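In defence of the folded shirt

Delwyn Katene

My mother folded everything. Tea towels, pillowcases, the duster, even the bag the dusters lived in. I grew up thinking it a dreadful waste of an afternoon, and I spent the first years in my own flat living happily out of a basket (well, happily until I had to be anywhere smart).

I've come round to her way of thinking, and I'd like to make the case for it, slowly, as she would have done. Folding is the one household job that lets you handle your clothes properly. You find the loose button while there's still time to save it. You notice the collar going thin. I own far too many things on hangers that I haven't touched since February, and I couldn't tell you what state they're in.
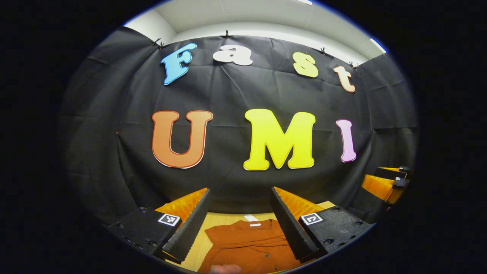 What a table does for you

People fold on the bed, and then they wonder why their backs ache and the sleeves come out crooked. Clear a wooden table and stand up to it. A shirt lies flat there, the collar stays where you put it, and you can see the label and get the whole thing facing the right way before you start on the next.

I was once given a plastic folding board, a Siton, and I used it for 10 shirts before it went behind the wardrobe. It made lovely squares, I'll grant it that, but I missed the small business of smoothing the cloth with my palm.

My sister says life is too short, and she hangs the lot. She may be right about linen. For cotton I'm staying at the table, with the radio on and a pot of tea going cold beside me.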